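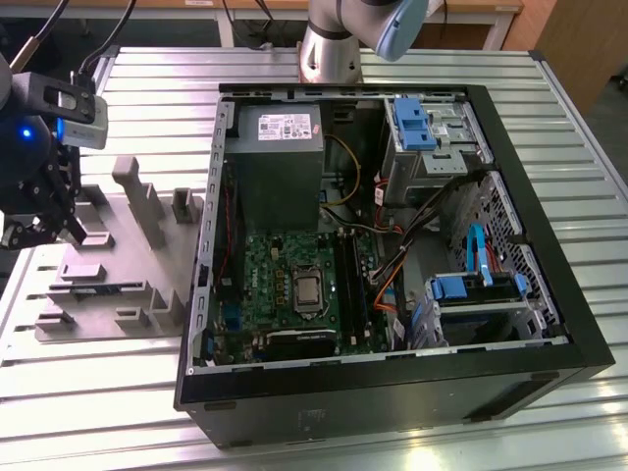 Arkora Opens Disassembly Workshop to Visitors for Robot Demonstration

GILLEY, 9 February 2022 – Arkora, a developer of automation for electronics recovery, welcomed 59 guests to its Gilley workshop for an open day on the robotic disassembly of used desktop computers. Recyclers, equipment refurbishers, local officials and students from the area's technical college attended.

The demonstration program centered on the desktop tower, a product that reaches recovery facilities in large numbers and in a wide range of layouts. Guests followed work on an opened tower at a bench served by two robot arms, with the power supply, motherboard, memory slots and drive bays exposed. Arkora engineers explained how the system decides which part to approach first and how the arms share the space over a single case.

"Taking a computer apart is harder to automate than putting one together," said Theano Liapis, director of engineering at Arkora. "The cables never lie in the same place twice, and every manufacturer has its own idea of how a drive should be held in. We wanted our guests to see the task as it is, at the bench, and to ask us difficult questions."

The sessions were held in small groups of no more than nine people, each led by a member of the engineering team. A discussion of cable handling drew the most questions – several recyclers noted that wiring between the power supply and the drives remains the slowest part of their manual lines.

The project is carried out jointly with Rendix, which supplies the planning software, and Vanags, a refurbisher that provides retired office equipment for testing. The partners began work in October and have agreed on a four-year program.

"Our technicians know these machines very well, and much of that knowledge has never been written down," said Eglė Eglītis, head of operations at Vanags. "Working with Arkora has given us a reason to record it. Our aim is to recover more parts in a condition that allows them to be used again."

Arkora plans to hold a second open day at the same site later this year, with a program on laptop computers. Organizations wishing to attend may register their interest with the company's visitor office in Gilley.

About Arkora
Arkora develops robotic systems for the disassembly and sorting of used electronics. The company is based in Gilley, where it operates its workshop and training rooms.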